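Home Kitchen Workshop Laundry Cleaning Ask Me

Tips for sharing a workroom with a robot

I spent most of my working life in a commercial laundry and prep kitchen at Gesum, and for the past 22 months part of that work has been done by machines. First a folding arm, then a sorter on the fruit line, and now the walking kind. People write to me about grout and burnt pans, but lately I get a surprising number of letters from folks whose workplace is getting its first robot and who want to know how to set up the room. So here's what I've picked up, mostly by tripping over it!

Clear the floor first. Before anything gets plugged in, walk the room and pick up every mat, crate and bucket that doesn't have a home. We had rubber mats at every station because our feet hurt, and the mats had to go. I was grumpy for weeks. Good shoes helped (spend the money), and so did asking for a mat at the one spot where the machine never goes.

Tape is your friend. We use wide yellow tape for the "people wait here" line and it peels in a month if you put it on a dusty floor. Wipe with rubbing alcohol, let it dry all the way, press the tape down with the back of a spoon. Old tape glue comes off with cooking oil and a plastic scraper, then dish soap to get the oil up.

Give things a fixed place. I used to set my fruit bowl down wherever there was room, and any person on the shift would find it. Pirmin Grabner, who ran our line then, marked the outline of each container on the tabletop with a grease pencil, and it saved us a lot of restarts. I do it at home now with the cutting board and my husband thinks I've lost it.

Keep the produce small and firm while you're learning. We went through 636 apples in our first December, and a fair number of those became applesauce. Bruised ones keep 2 days in the fridge, no more. Cut out the brown, cook them with a splash of water and a pinch of salt, and freeze in flat bags.

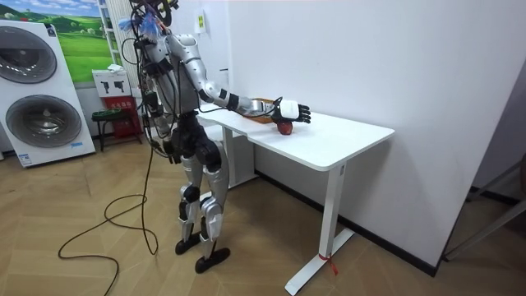 Cords are what I'd fuss over most in any room like this, more than the machine's hands or how fast it moves. A broom will snag one before you've even seen it. When a black cable comes down a robot's back and lies in loose loops by its feet, learn where those loops are before you pick up a mop, and come in from the other side. I sweep with a short hand brush there and never pull on anything. Ask whoever runs the thing where you can hang the slack - a padded coat hook on the wall did it for us.

Now the jobs part, which everybody asks about. Nobody on my shift was let go, but the work changed. There are 19 of us and I'd say I lift a lot less and watch a lot more, and watching is tiring in its own way. My shoulder is better. I miss the talking, though - we used to gab across the sorting table all morning. If your boss is planning one of these, ask early about breaks and about who gets trained, and ask for the training on paid time. We had to push for that.

One more for the white tabletops: baking soda paste for fruit stains, left on ten minutes, then a damp cloth. Skip the scouring pads.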